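Fitting a workstation board and practising card seating on a dummy board

Sidholm workshop notes, sheet 6
Last revised 8 September 2019

These notes cover the handling of a bare workstation motherboard before it goes into a case, and the use of a grey plastic practice board for learning the movements. They assume that the power supply is out and the case is lying on its side.

Before you start

Clear the bench and put on an earthed wrist strap. Keep a shallow tray for screws. Read the board maker's manual for the screw positions, as these differ between models and the holes in a case do not all match.

Checking the board

Put the board on an anti-static mat with the socket side up. Leave the protective cover in the socket until the processor is ready to go in. The contacts under it bend easily and are difficult to straighten.

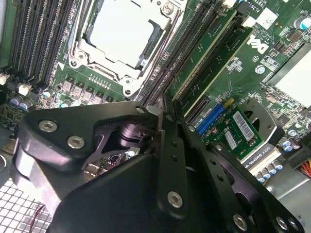
Look along the memory slots on each side of the socket under a bright lamp. Dust between the contacts should be blown out with a hand bulb, never wiped. Check that the latch lever lies flat and that no screw on the retention frame stands proud of its neighbours. A lever that springs up by itself has not been hooked under its tab.

Hold the board by its edges when lifting. Do not use the socket frame or the slots as handles.

Practising on the dummy board

Fix the dummy board to the case panel and check that it does not rock. The Hultden pattern has raised shapes for the sockets and slots, and takes a real circuit board strip near its lower edge.

1. Hold the strip by its ends, level with the holders.
2. Lower one end until it meets its holder.
3. Bring the other end down and press evenly.
4. Check that the strip lies parallel to the board.
5. To remove it, ease up each end in turn. Do not twist.

Repeat until the strip goes in without a second attempt. Most beginners press too hard in the middle, and the strip bows.
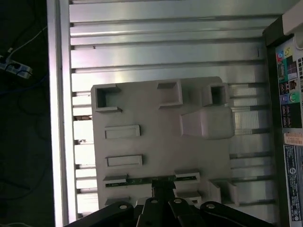 Dummy board on the ribbed case panel, with the green strip between its holders.

Moving on to the real board

Line up all the screw holes before putting in any screw. Start each one by hand, leave it 2 turns short of tight, then tighten in a diagonal order. Fit the memory next, and the expansion cards last.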